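Subject: Re: [jirniveck-users] Planner sits there thinking when the target is on the floor

Hi all,

Replying to this a bit behind everybody else, sorry, I was off trying to reproduce it before I opened my mouth. Original message first so it's all in one place:

> We're on the current Jirniveck branch with the stock Treltum scene pack. Pick targets on a counter or table plan fine, usually well under a second. As soon as the target is on the floor near a cabinet, the planner goes off and thinks until it hits the timeout (we have it set to 30 seconds) and then reports "no path". The inverse kinematics solution for the goal is there, I can print it. Collision checker says the goal is clear too. If I delete the cabinet from the planning scene it solves right away, so it's obviously the cabinet, but the cabinet isn't anywhere near the arm!
>
> Things I've tried: bigger timeout, different seed, switching the sampler, shrinking the padding. Only the padding made any difference and that was random. Is anybody else getting this, or is it our setup?

It's not your setup! Or not only your setup. I get the same thing on two machines, and I'm pretty sure I know what's going on now, although the fix I have is kind of ugly and I'd like somebody who knows the scene loader better than me to look at it.

Short version: the cabinet you see and the cabinet the planner sees are different shapes. The renderer loads the visual mesh, with the recess and everything. The planner asks the scene loader for collision geometry, and if the asset doesn't ship its own collision mesh the loader quietly wraps the visual mesh in one convex hull. For a box that's harmless. For anything with a setback or an L in it, the hull fills the hollow part in solid, and now you've got a big invisible chunk of cabinet sitting over a patch of floor that looks perfectly open.

I set up a floor case in one of the marble rooms, with a little green round thing as the pick target, the navy cabinets next to it, and the arm coming down over the open floor. Then I ran the same query over and over with different seeds and dumped the tree every time it gave up.

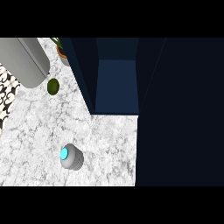 What gave it away was the rejected samples. I'd been assuming they'd be piled up along the cabinet faces, because that's where you'd expect a planner to be scraping around. Nope. When I plotted them they made this nice clean slab, flat on one side, hanging out in mid-air with no visible surface anywhere near it. Once I overlaid the hull the two matched right up. One of my runs had 2,058 samples in the tree and 1,342 of those extensions died against the hull, so it was spending well over half its effort bumping into a thing that isn't there.

And that also explains why your goal checks out as clear. The goal is outside the hull. It's the way in that's blocked, and the planner has to find some weird narrow route around, which for a floor-height pick with the wrist pointing down may not exist at all given the joint limits. Counter picks come in from above the hull so they never notice. Shrinking the padding opens a gap every now and then, and that's your "random" improvement.

So, what I did:

1. Turned on `collision.decompose: true` for the furniture group in the scene config. It's off by default. This splits the mesh into a bunch of smaller convex pieces and keeps the hollow parts hollow.
2. Bumped the voxel resolution up from the default. The default was too coarse and closed the recess right back up again, which had me convinced for a whole evening that step 1 did nothing.
3. Cleared the cache folder. PLEASE do this one. The loader keys its cache on the asset name and ignores the settings, so it'll happily hand you the old hull forever.

After that the floor query solves on every seed I've thrown at it, most of them in a second or two. Loading the room is slower the first time (noticeably, go get a coffee) and then it's cached and you don't feel it anymore.

Couple of warnings. Don't turn decomposition on for everything like I did at first. Plants are horrible! Every leaf wants to be its own convex piece, and my collision check time went through the roof. I leave plants as a single hull and nobody's arm needs to reach between the leaves anyway. Rugs I just drop from the planning scene completely, since a flat thing on the floor mostly gives you fake contacts with the fingertips. If your task cares about touching the rug, obviously don't do that.

The other thing is the piece limit. It's capped at 2,000 per scene, and if you go over it the loader falls back to hulls for whatever's left in the list, with one line in the debug log and nothing at all at the normal log level. I only found it by grepping. I think that should be a loud warning at the very least, and I'd vote for a hard error. Planning against different geometry than you asked for is a rotten thing to have happen silently.

I've got a patch that does three things: puts the decomposition settings into the cache key, makes the fallback warn at the normal level, and adds a `--show-collision` flag to the viewer so you can draw what the planner's really using on top of the render. That last one is maybe fifteen lines and would have saved me most of April. It's against the Stollach fork right now because that's what I build from, but I don't think anything in it is specific to Stollach. I haven't tried it with the Venkataraman backend, which does its own mesh handling, so if somebody on that side could check whether they even see the bug I'd be really grateful.

To the original poster: could you try steps 1 to 3 without my patch first, and tell me whether the timeouts go away? If they don't, send me your scene config and a tree dump from one failed run (the text format is fine, don't bother with the binary one). I'd also like to know if you've got mobile base motion on. Mine's locked for all of this, and with the base free I could imagine it sometimes sneaking around the hull and hiding the problem.

Patch is attached as plain text, two files. The list software ate my attachment last time, so yell if it's missing and I'll paste it inline.

Cheers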